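Courses > Robot Practice > Handout 9: People near the table

Before the arms get power, agree who may stop them. This person does no other task.

Anyone seated at the table keeps the hands at their own edge - not between the bottles and the robot.

Remove loose film from the path of the hands.
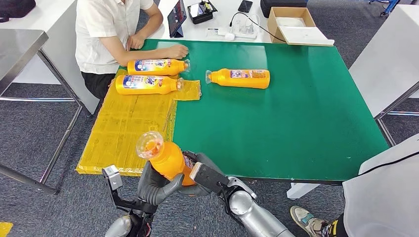
Notes by Hermenegildo Trujillo, Brernel course

With a two-handed hold, do not take the bottle from the robot. Wait until both hands are open.

Questions: Monday, room 458 | Back to top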